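Clurnora opens clothing room at Prillby centre

Families in Prillby will be able to collect clean, folded school and everyday clothing free of charge from March, following the opening of a permanent clothing room by the charity Clurnora.

The room occupies the former reading area on the ground floor of the Asante Centre and replaces the monthly collection table in the foyer. Clurnora received 2,594 donated garments last year, of which T-shirts formed the largest share.

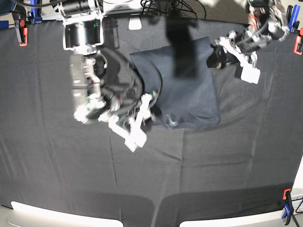 Clurnora has adopted a single folding standard for all items placed on the shelves. Garments were previously stored as they arrived, and visitors often had to unfold several before finding the right size. Under the new arrangements T-shirts are brought to a compact, roughly rectangular shape, as with the navy garment on the grey cloth, and are shelved by size and then by colour. Plain and dark items are kept together, as these are most often requested for school use.

The shelving, supplied by Nultonitz, provides 70 compartments. A further 60 will be fitted in the adjoining store before the autumn term.
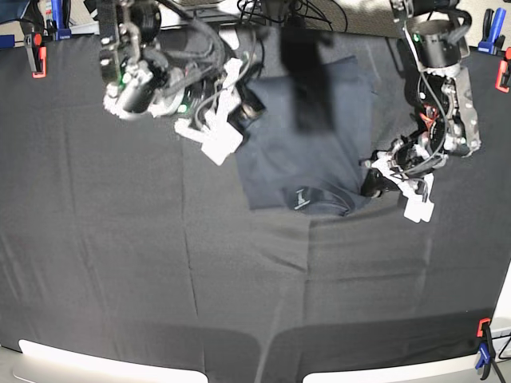

A folded navy T-shirt with a small printed logo near its lower edge.

Items bearing small logos will continue to be accepted. Clothing with torn seams or heavy staining cannot be used and should be taken to the textile bank in the car park. Donors are asked to wash garments beforehand and to bring no more than 40 items at a time. There is no need to fold them. 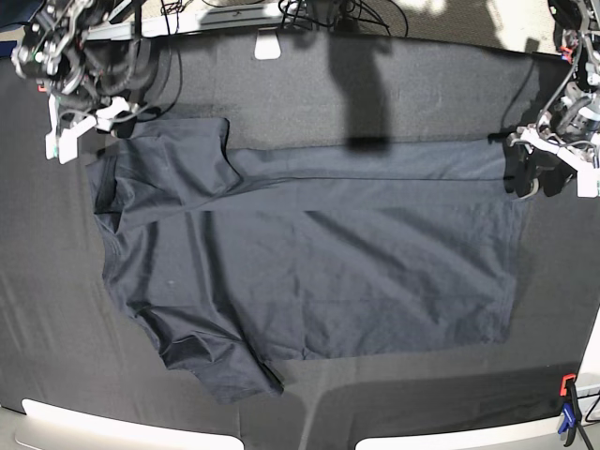
A short-sleeved T-shirt laid out sideways on charcoal-grey fabric.

The clothing room will open each weekday morning from 9.30 am until noon. No appointment or referral is required. Donations may be left at the Asante Centre reception during normal opening hours.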